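# Collecting Memory-Module Demonstrations at Clalbridge

Mehrangiz Golestani runs data collection for the assembly group at Clalbridge. Her current task has a plain title in the project tracker, "Heydari, memory insertion," and a target of 3044 accepted episodes. When we spoke in November the accepted total stood at 1858. A further 957 episodes had been recorded and marked unusable for training.

The ratio does not trouble her. "A rejected episode still has a label, and the label says what went wrong," she said. "We keep all of them. The policy is trained on the accepted set, and the rejected set goes to the people who write the success detector."

An episode begins with the arm at a home pose and the module in a holder on the fixture plate. It ends when the operator presses a pedal. Between those two events the operator drives the arm by hand from a leader device, and the system logs joint positions, gripper width, wrist force and the camera streams against a common clock. Golestani said the clock took longer to get right than any other part of the setup. In the first month the force channel lagged the video, and the learned policy pushed late on every attempt.

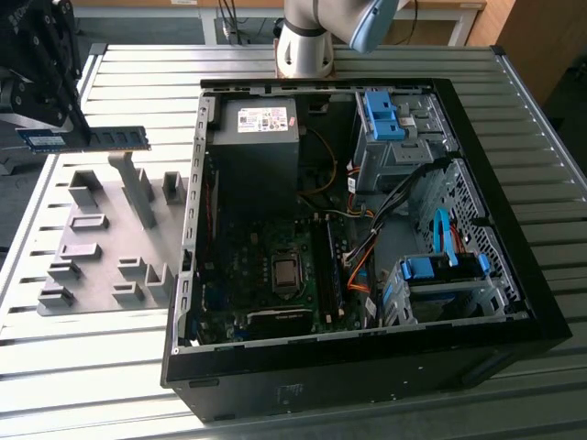
*A memory module in the gripper, over the fixture plate. Both memory slots in the open computer are empty.*

The choice of a complete desktop computer over a bare motherboard was argued over for several weeks. A bare board is easier to clamp and easier to see. Golestani wanted the case. "If you train on a bare board, the arm learns that it can come in from any side," she said. "Inside a case there is a drive cage, there is a power supply, there are cables crossing the middle. The operator has to plan around those, and the plan is what we are trying to record."

Cables are left where they fall after each reset. An early protocol called for them to be tied back, and a policy trained on that data stopped moving whenever a cable crossed the approach path. The instruction was removed in the second revision. Operators are now told to shift the bundle by hand between blocks of episodes and to leave it alone within a block.

The fixture plate is printed in-house and has been through several versions. Golestani described the holders as the cheapest part of the system and the one that changes most often. Each is shaped to present a component at a repeatable height and angle, so that the grasp can be varied on purpose. "We vary the grasp point along the module. We don't want the holder varying it for us," she said. "If the holder is sloppy, you can't separate operator variation from fixture variation when you look at the logs afterward."

She divides the insertion into four segments: grasp, transfer, alignment and press. Transfer produces the most frames and, in her view, the least information. Alignment is the reverse. The notch in the contact edge has to meet the key in the slot, and an operator who is off will feel it through the leader device before seeing it on the monitor. For that reason the force signal is weighted more heavily in the final segment, and episodes in which the operator pressed without a visible pause at the slot are reviewed twice.

Thirty-one failure codes are in use. Golestani considers this too many. Several overlap, and reviewers disagree most often on the boundary between "tilted at contact" and "tilted at press." She plans to merge those two when the next batch is annotated. The code she pays closest attention to is "recovered," which is applied when an operator misses the slot, backs off and completes the insertion on a second attempt. Recovered episodes count as accepted.

"For a while we threw those out because they looked untidy," she said. "Then we ran the policy, it missed the slot, and it had no idea what to do next. It had never seen anyone miss."

Operators are now asked to produce a deliberate miss at intervals set by the session script. The script does not tell them which direction to miss in. Golestani checks the distribution at the end of each week and adjusts the prompt if the misses cluster on one side, as they did during most of October.
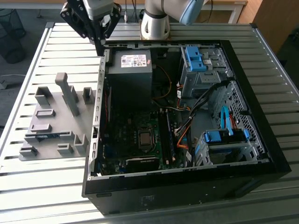

According to Fillthorpe, deliberate misses are a poor substitute for real ones. An operator who intends to miss has already planned the correction, the argument goes, and the recorded recovery is smoother and faster than anything a policy will need after an actual error. Fillthorpe would prefer to run the partly trained policy, let it fail, and have the operator take over from that point.

Golestani accepts the criticism in part. Takeover collection is scheduled for the second phase, using an intervention tool called Skellitz that is still being tested on another cell. Her objection is to starting there. A weak policy fails in the same few ways, she said, and the operators spend their hours correcting errors that a better starting set would have removed.

"I would like the first failures we collect from the policy to be interesting ones," she said. "At the moment it mostly fails on the grasp. We know how to fix the grasp."

The remaining episodes for the current phase will be split between the two memory slots. The slot nearer the socket is underrepresented in the accepted set, and until it catches up the session script will call for it twice as often as the other. Golestani expects the rejection rate to rise during that period and has asked the reviewers to report the two slots separately.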